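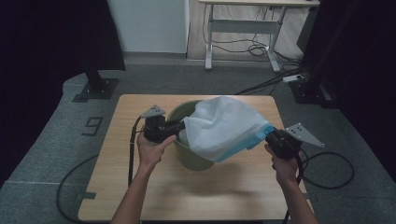
Monday, just after seven, and Hina Kazmi is already on her second bucket. Liner out, liner in, pull it over the rim, let go. Again. She used to clean offices for Bunmont, nights mostly, four floors and a van. Now she works days at Trondby, teaching machines to do the part of the job she hated most.

It's bags. Always bags. A robot can lift a crate all shift long but give it something thin and floppy and it goes to pieces. So Trondby pays people who know the work to do it by hand, with grippers, over and over, and the software learns from that.

"First week my wrists were killing me," Kazmi says. "You can't feel anything. Twenty years I opened a bag with my fingertips, now I've got two claws."

She got good. Her tally is 3,372 runs since February, the highest on the floor. The newest hire has 2,333 and is catching up, which she mentions twice.

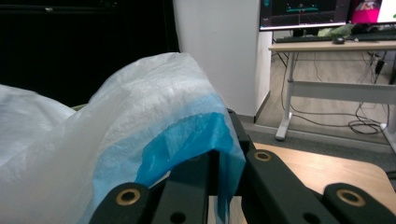 The hard bit is the edge. Finding it, then keeping hold of it while the other hand goes looking for the far side. Kazmi does it without looking much. Asked how, she shrugs and does it slower, and it still doesn't help.

Pay is better than nights. Hours too — she's home for dinner. But there is the other thing, and everybody in the break room has an opinion on it. Bunmont is one of the customers. When the robots are ready they go to the buildings she used to clean.

Benedek Kiss runs the shifts and doesn't dodge it. Bunmont had 400 cleaners on its books last year and couldn't fill the night rota, he says. The robots take the bins, people keep the rest. Does he beleive that? "For now, yes. Ask me in 2 years."

Kazmi has friends on those nights. Some are glad about the bins, bad backs mostly. Some don't bring it up with her any more. One wants a job at Trondby and she has put in a word.

What she wants is simple enough — something in writing on what happens when the bag work is done. Kiss says folding towels is next, a contract with Kilano, a hotel group. Nothing signed when we we spoke.

Break's over at ten. She finishes her tea, flexes both hands and goes back in.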